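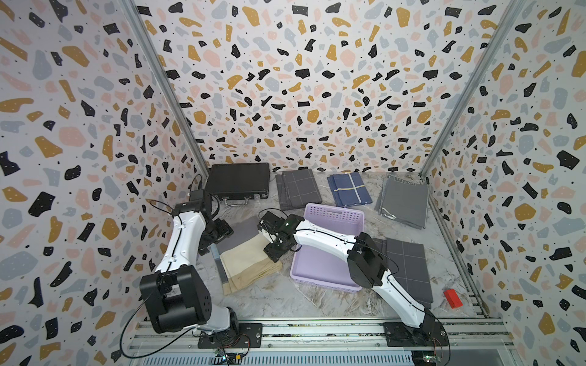
Folding is harder than welding, according to Grigoris Dimitriou, and he told us so before we had even taken our coats off. A car door is the same shape every time you reach for it, he said, and a towel never is. I wrote that down on the first page of my notebook and it ended up being the subject of this whole report!

Our class went to the open day at the Oltik lab in Estcombe on a Thursday in May. There were 23 of us, plus two teachers, and the bus took 80 minutes because of road work on the bridge. We were split into groups. Mine got the cloth-handling demonstration first and the warehouse carts second, which I was glad about, as the carts were mostly parked.

What we wanted to find out

Before the visit each group had to write down a question. Ours was: how does a robot know where to grab something soft? My partner Tefera thought it would need a sensor in its fingertips. I thought it would use a camera only. We each put our guess in a sealed envelope (Mrs. Vasusetti's idea, and a fun one).

What we learned

The program behind the demonstration learns from people. A person guides the arms through a job, the computer records the movement together with what the cameras see, and this gets repeated over and over. Grigoris said they had 4000 recordings so far, and that 510 of those were made by one very patient summer student. I asked if the bad tries get thrown out. Some do, but they keep the ones where the person makes a mistake and then fixes it, so the robot can learn how to recover too. I loved that answer. 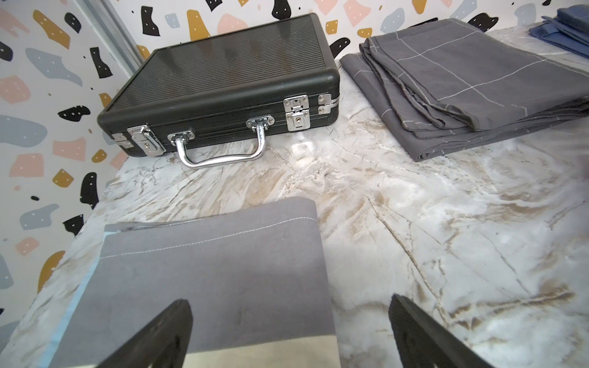 My guess about cameras was the next thing we got to check, and I was half right. There is a camera down by the gripper as well as one looking over the whole work area, and the program uses both. From the overall view you can tell where things are, but the gripper's own view gives you the small stuff, like the line of white stitching across a gray cloth held up between the fingers, or the narrow gap between the briefcase and the checked fabric next to it. Tefera's fingertip sensors are something the lab wants to try next year, so we called it a draw.

What I would do differently

I should have brought a stopwatch. I wanted to compare the arms with a person doing the same job and all I have in my notes is "slow, then fast, then slow." I also forgot to ask how much one arm weighs.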